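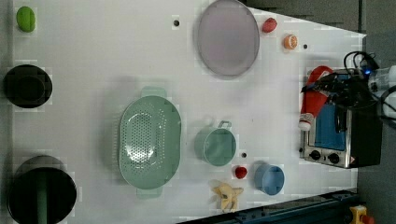
Celtberg Equipment Loans
Customer Support
Ticket 2462
Subject: Kalavine Kitchen Set, contents list does not agree with contents; toaster oven timer bell
Raised by: Etenesh Shiferaw, Brustlow
Category: Household and play items
Priority: Normal
Status: Closed, with one follow-up action

Original report

We have the Kalavine Kitchen Set on loan, together with the Gudeta table and the toaster oven. The set was unpacked on to the table and compared with the printed contents list in the lid of the box. The list and the contents do not agree, and we should like this settled before the set is returned, as the loan agreement makes the borrower liable for missing items.

The points in dispute are as follows.

1. The list gives "colander, green" and "serving bowl, green, oval". We have one oval green item with holes in its base and a tab at each end. We do not know whether one item has been listed twice or whether a second item was never packed.

2. The list gives "fruit, assorted" with no further detail. We have an orange slice, a strawberry and other pieces, but cannot tell whether this is everything.

3. The list does not mention the ketchup bottle. It was in the box when we opened it.

4. The large black pot is listed as "pan with lid". No lid was found in the box.

5. The bell on the toaster oven timer does not always sound when the dial returns to zero. This was noticed 2 times on the first morning.

6. There are small dark spots on the surface of the Gudeta table. They do not wipe away. Please confirm that they were there before the table reached us.

Please advise.

E. Shiferaw

Support, first reply

Thank you for your report. The ticket has been passed to the household items desk. Please keep all items together, including any that do not appear on the list, and do not return the set until the query has been settled. No charge will be made while a contents query is open.

So that we may deal with points 1 to 4, please supply the following:
the issue number printed at the foot of the contents list;
the colour of the label on the end of the box;
confirmation that the foam tray has been lifted out and the space underneath checked.

For point 5, please let us know whether the toaster oven was plugged in when the bell failed to sound, and what time had been set on the dial.

Customer reply

The contents list is marked Issue 6. The label on the end of the box is blue.

The foam tray has been lifted out. The space underneath contained a folded tea towel and a spare copy of the same list. The tea towel is not on the list either.

The toaster oven was not plugged in on either occasion. It is used at Brustlow for table-laying and putting-away practice and is never heated. The dial had been turned only a short way, to a few minutes at most.

E. Shiferaw

Support, second reply

Thank you. Your answers on the list and the label are helpful. Issue 6 was drawn up for the earlier version of the set, in which the colander and the serving bowl were separate pieces. A blue label denotes the later version, in which there is a colander only. It would appear that the wrong list was placed in your box when it was last repacked. Our findings so far are given below.

Point 1. Listed twice in error. Your set should contain one oval green colander and no serving bowl. Nothing is missing.

Point 2. The wording "fruit, assorted" has been the subject of earlier queries and is not satisfactory. Pieces of play food are replaced from general stock when they are lost, and the mixture therefore differs from one box to the next. Borrowers are not charged for individual pieces of play food.

Point 3. The ketchup bottle was probably left in the box by an earlier borrower or added at repacking. Please check that it is securely closed and keep it with the set.

Point 4. Under enquiry with the stores.

Point 5. The bell is driven by the same spring as the dial. If the dial is turned only a short way, the spring may not be wound far enough to strike the bell. Please carry out the test below.

Step 1. Leave the toaster oven unplugged and standing level.
Step 2. Turn the dial clockwise past the 20 mark.
Step 3. Without letting go, turn it back to the time required.
Step 4. Release the dial and allow it to run down by itself. Do not push it to zero by hand.
Step 5. Note whether the bell sounds, and repeat once.

Point 6. We shall reply when the table record has been found.

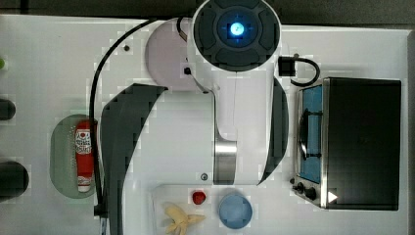

Please carry out the test with the toaster oven in its usual position. Moving it to the floor or on to a softer surface can change the result, as the case rests on four feet and the bell is affected if the base is not properly supported. If any foot is missing, please say so in your reply. The appliance should be lifted by its base with both hands and should not be drawn across the table by its door handle.

Customer reply

The test has been carried out in full. The bell sounded on both occasions. It was then tried once more in our former manner, turning the dial directly to a low setting, and the bell did not sound. We are content that this accounts for the trouble, and the steps have been copied on to a card for members of staff. All the feet are present.

The ketchup bottle is securely closed. We should, however, like a written decision on whether it belongs to the set. The putting-away exercise depends on each item having a place in the tray, and at present the bottle has none. It will not fit upright in the space intended for the mug, and when it is laid across the cups the lid of the box does not shut.

We should also be grateful for guidance on the large plate. Two members of staff have described it differently on the checking sheet, one as grey and one as lavender. The list calls it "platter, stone". We assume that these all refer to the same piece.

E. Shiferaw

Support, third reply

Thank you for carrying out the test. Point 5 has been closed. No fault is recorded against the toaster oven.

Plate. We confirm that "platter, stone" is the large oval plate. The colour name is the maker's own. It will be changed on the new list to "large oval plate, pale grey", and members of staff may use that wording on their checking sheets in the meantime.

Ketchup bottle. The bottle is accepted as part of the set with effect from this reply. It should be laid flat in the long recess at the side of the tray, where the earlier version of the set held its serving spoon. If the lid still does not shut, please turn the colander over so that its base faces upwards and place the cups inside the black bowl.

Point 4. The stores have confirmed that the pot has no lid in the later version. The entry "pan with lid" was carried over from Issue 6 in error. Nothing is missing.

Point 6. The table record has been found. The small dark spots are noted on it as present when the table was last issued, and the borrower is not liable for them. Please do not attempt to remove them with scouring powder, bleach or a blade, any of which will spoil the white surface. A damp cloth and a little washing-up liquid are sufficient for daily cleaning. 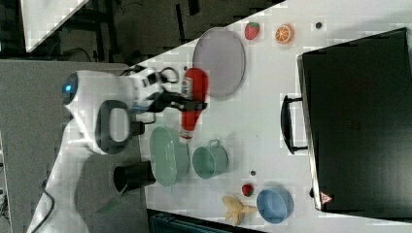 Table surface with large grey plate, ketchup bottle and play food. Dark spots as noted on the table record.

Revised contents, for use until the new list is received

Large oval plate, pale grey
Colander, oval, green
Bowl, black
Pot, black, large (no lid)
Mug, green
Cup, light blue
Play food, assorted, to include orange slice and strawberry
Ketchup bottle
Tea towel

The toaster oven and the table are on separate loan sheets and should not be entered on the checking sheet for the box.

The green mug has been described on some earlier sheets as teal. Either word will be accepted when the set is returned.

Customer reply

Thank you. The revised contents have been checked against the box and we agree with them. The lid shuts with the bottle in the side recess, provided that the cups are placed in the bowl first. If they are put in afterwards it does not. It may be worth adding this to the new list.

Two small matters remain. May the old lists, both copies, be thrown away, or are they to be returned? And is the tea towel to be laundered by the borrower before return?

E. Shiferaw

Support, fourth reply

Both copies of Issue 6 should be destroyed, so that they do not find their way back into a box. The tea towel may be returned unwashed in the bag provided. It will be laundered here with the others.

The remark about the cups has been passed to the stores and will be printed beneath the tray diagram.

The new list will be sent to Brustlow by post on Friday. Please fix it inside the lid in place of the old one. If it has not reached you by the end of May, kindly reply to this ticket and a further copy will be sent.

Closing record

Points 1 and 4: list error, no item missing.
Point 2: no charge applies; wording to be improved.
Point 3: bottle added to set.
Point 5: no fault found; instructions supplied.
Point 6: existing marks, borrower not liable.
Additional query on plate: wording to be amended.
Outstanding action: stores to check the remaining blue-label boxes for copies of Issue 6 and replace them.
Charges to borrower: none.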